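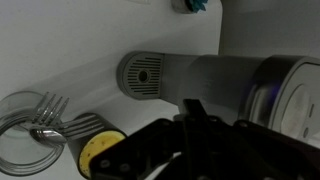 The Long Room at Berico: Coffee Corner and Stripes

Photos and words by Elba Gaete
2020-08-15

I have been promising a page on the long room for ages, and now it has one! For those who only know us from the front office, the long room is the one behind the double doors, where we make things, fix things, eat lunch and have most of the good arguments. We moved into it last October with a van full of furniture and no plan at all, and it has slowly turned into my favorite room in Bredham. (I haven't been in every room in Bredham. I stand by it anyway.)

I picked the corners I'm fondest of and wrote more than I meant to under each one. Sorry, or you're welcome.

The coffee end

Gray machine on the white table, two forks and a spoon in the glass.

I love this machine. I love its shape most of all: the rounded drip tray sticking out in front like a little porch, the slotted grille with the round hole in the middle and the pale ring around it, and then that big rounded head with the glossy dark band and the shiny metal front. So much of what's sold for kitchens right now is black and square, and this one is soft and gray and has some curves to it. It looks good on the white table, too, which was a lucky accident. The table came first and we had no idea what was going on it.

The coffee is from Admasu, two streets over, and we go through a lot of it. We started with their darkest roast, went through a phase of something very fruity that half the room adored and half the room quietly poured away, and have settled on the one in the middle. If you visit and want the fruity one, ask me. I keep a bag in my drawer.

A few things that work for us at this end of the room, in case you are setting up a coffee table of your own:

Put it on a light surface. You see the drips right away and they get wiped.

Keep the cutlery in glass. Ours used to live in a drawer, and every lunch began with somebody rattling through it. With a clear container you can tell from across the room whether there's a fork left.

Empty the drip tray before you go home, even if it looks fine.

Give the machine more elbow room than you think it needs. We tried it tucked up against the microwave in the first week and you couldn't get a mug out without knocking something.

There's no rule about who makes the first round in the morning. Whoever gets in first makes it, and the early people are very nice about this.

The table itself

The white table deserves its own paragraph. It came out of the old Tusolex showroom when they cleared the building, along with a stack of chairs that we gave away and a coat rack that we kept. We paid 40 dollars for the table and carried it down the hill ourselves, four of us, stopping at every second lamppost, in a wind that kept trying to turn it into a sail. I would do it again tomorrow. It's a great height for standing at, it cleans up with a damp cloth, and it is big enough that two people can be making sandwiches at one end while somebody fusses with coffee at the other.

I measured it once for a cloth, then realized I don't want a cloth on it. All that white is the nicest thing about the room in winter, when the afternoon goes dim by four and everything else turns brown.

The soft end

Striped cushions with the lights down low, and the clamps waiting on the dark table beyond.

OK, the stripes. I could write a whole page on the stripes. Tan, an olive sort of beige, a rusty brown, a dark brown and a slate gray, with thin pale lines running between some of the wide ones. Every single one of those colors is muddy on its own, and together they make me so happy! My grandmother had a chair in something very close to it, and I spent a lot of childhood Sundays lying upside down on that chair following one line from the top to the floor.

When the stripes arrived there was a vote about recovering everything in plain navy. I campaigned hard. I brought cake. The stripes stayed, and I notice that the navy people now sit there more than anybody, usually with their shoes off and one of Admasu's paper bags beside them.

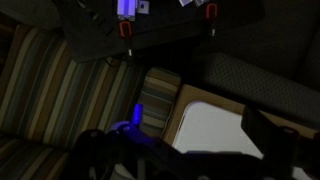

What I like best about upholstery like this is how well it puts up with people. Plain fabric shows you every crumb and every pen mark, and you end up sitting on it like a guest. Stripes in five muted colors forgive nearly everything. We vacuum it on Fridays with the flat nozzle, going along the stripes, then pull the cushions out and do underneath, where we find pencils, washers, and once a whole unopened packet of crackers. If something gets spilled, blot it with a cloth and cool water and leave it alone to dry. Please don't scrub. I know it's tempting.

It's also the best place in the building to read. The cushions are big and on the firm side, so you can get through a chapter without sliding down into a heap, and you can hear the people at the tables without having to join in. I've had some of my best ideas there and also two excellent naps.

Tables for making, tables for everything else

The other thing I wanted to get onto this page is the mix of tops we've ended up with. White for coffee and food. Light wood for laying things out. Dark for anything that needs clamping down. It wasn't designed, we simply took what we could find, but it has turned into a kind of map that new people pick up in a day or two. If you're holding a sandwich, you drift toward the white one. If you're holding glue, you do not!

The clamps stay out. I used to put them away every evening, very neatly, sorted by size, and every morning they would all come out again, so I gave up and the room is better for it. Along the edge of the dark table they're easy to grab, and I think they look wonderful there, like birds on a wire. New people always ask if they can use them. Yes! That's what they're for. Just back the screws off when you're finished so the next person isn't fighting them.

The light wood surface is where things get spread out to be looked at, and I've tried very hard to keep it from becoming a shelf. Anything flat that needs a clean place to lie can go there for the day. Anything still there the next day gets moved by me, with love, to the rack by the door.

Lamps, and a word for low light

We have strong ceiling lights and hardly use them after lunch. The long room is much nicer with them down. The striped cushions go deep and warm, the wood gets a bit of a glow, and people lower their voices without being told. If you're doing fine work, please do put a lamp on and look after your eyes. For everything else, try it dim for an afternoon and see if you don't feel better at the end of it.

What's changing

More shelves, I hope. A second glass for the cutlery, so the spoons can have a home of their own. A rug at the soft end, if we can agree on one, and given how the vote on the stripes went I'm bringing two cakes this time. I'd love something in the rusty brown. There's a strong faction for gray.

We also want to fix the door that sticks, and repaint the strip of wall behind the coat rack where it has been rubbed bare by wet jackets.

Visiting

Berico is on the corner past the post office in Bredham, second floor, room 33. The long room is open to members and their guests on any weekday, and Saturday mornings when one of us is in. Come up, knock loudly, and somebody will make you a coffee. Sit on the stripes for a while before you decide how you feel about them.

If you've got photos of the room from the first weeks, when we were still eating off boxes, I'd be thrilled to have them. I was so busy carrying furniture that I took almost none. Leave them at the front office with my name on the envelope, or bring them up and tell me the story that goes with them.

Elba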